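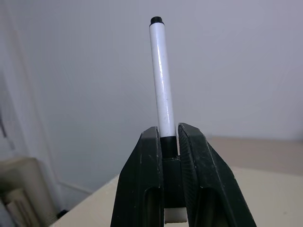 A white marker with a black cap end, a few scuffs along the barrel.

In Praise of the Handwritten Label
By Florante Magbanua
7/30/19

My mother labeled everything. Flour, sugar, the good scissors, the fuse box, the backs of photographs, the lids of every jar that went down to the cellar in our old house in Odley. She wrote in capitals with a little hook on the J, so that JAM and JUNE both looked as if they were about to catch a fish. When we cleared out the house I found a shoebox marked CORDS, PROBABLY USELESS, and I sat on the cellar steps and laughed until my brother came down to see what was wrong with me.

I bring her up because I have lately been made to feel old-fashioned about labels, and I would like to put up a small fight. The food pantry in Irley, where I spend a couple of mornings a month, has been given a label printer. It is a nice machine and the people who gave it meant well. You type in what you want, you choose from 22 styles of lettering, and out comes a strip with a sticky back, straight as a ruler and perfectly easy to read. We used up the first roll in a single morning, going along the shelves like children with stickers, and I will admit I enjoyed myself very much.

But I noticed something over the next few weeks. The shelves had stopped talking. Before the printer came, somebody would write BEANS (BLACK) on a piece of tape, and somebody else would add "soak overnight!" underneath, and then a third person, in a hand I never did identify, would put "or don't, just cook them longer." That was three people having a conversation over time about beans, and I learned more from it than I have from some cookbooks. Now the strip says BLACK BEANS and that's the end of it. You can't very well scribble on a printed label. Well, you can, but it feels rude, like writing on someone's business card in front of them.

I think handwriting on a shelf or a box gives the rest of us permission. It says a person stood here and decided this, and you are a person too, so go ahead and cross it out if it's wrong. My friends at the garden club have the same trouble with their plant stakes. They ordered engraved ones a couple of summers ago, very handsome, and when the Aquino bed was replanted with different tomatoes the stakes stayed exactly where they were, because they had cost real money. Visitors spent a whole season admiring peppers that were plainly tomatoes. A strip of tape would have been gone in a minute.

Now, I know what can be said against me. My handwriting is poor and getting worse, and I have a nephew whose sevens have sent people to the wrong house. If you are running a pharmacy or a hospital, or putting allergy warnings on a tray of cookies, please print, and print large. I also understand that for plenty of people handwriting is hard work, or impossible, and a machine that does it for them is a blessing. I wouldn't take it from anyone. My complaint is only with the notion that a thing looks more cared for once it has been made to look like everything else.

There is the matter of dates, too, which I feel strongly about. My mother dated her jars, and she dated them with news. One from October said APPLE BUTTER, FIRST FROST, and another said PEACHES, BABY CAME. I was the baby. I don't suppose the peaches were any better than the ones from the year before, but they were the only ones in that cellar she never opened, and my brother has the jar now on a high shelf in his kitchen where his boys can't reach it. I have tried to picture that same label coming out of a printer, and I suppose it could, but I don't think she would have bothered typing it. With a pen already in your hand, you just keep going.

So I've made a modest proposal in Irley, and so far it has been received kindly. The printed strips stay where they are. Beneath each one we'll run a length of plain tape, and a pen will hang from a string at the end of every aisle, for anyone who has something to add. I put up the first piece myself, under the lentils. By the time I'd hung up my apron, someone had corrected my spelling.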